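Pitusari Opens Free Listening Service for Families Under Stress

Mon 8 January

Pitusari, a non-profit organization for mental health, announces today the opening of a free listening service for people who suffer from stress, fear or deep sadness, and for the families who live with them. The service is given in the Hellwig building in Starton, on the second floor, and it will be open five days a week.

Many people who need help look well from outside. They go to work, they greet the neighbors, they pay their rent. At home they do not sleep, or they hear things which they are ashamed to tell. Last year 261 persons asked Pitusari for a first talk, and many of them had waited years before they came to us.

"When a person has finally the courage to speak, we must not send this person away with a date in three months," said Obed Tetteh, director of Pitusari. "With the new service, the first talk will be in the same week." 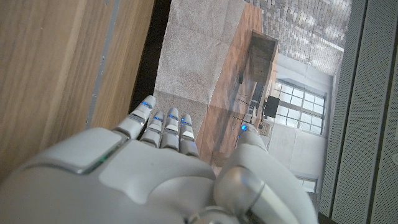 A white and silver robotic hand with segmented fingers.

The team has 11 trained listeners and two nurses. A talk takes 45 minutes and it is private. Nobody is asked to show insurance papers. If the listener thinks that a doctor is needed, the nurse will help to make the appointment, and she can also go together with the person for the first visit.

For relatives there is a separate evening group with 15 places, called Hikow. It is led by Rocío Garrido, who worked as a psychiatric nurse for 14 years. "The mother, the husband, the sister, they are tired also," said Garrido. "Often they blame themselves. In the group they can say it loudly."

The Hikow group will meet every second week until the end of May. After this, Pitusari will decide together with the members if a second group is started.

Persons who wish to come can register at the reception of the Hellwig building or ask their family doctor to write to us. Young people under 18 should come with an adult for the first visit.

The listening service is not for emergencies. In case of danger to life, please call the emergency number.

Press contact: Obed Tetteh, Pitusari, Starton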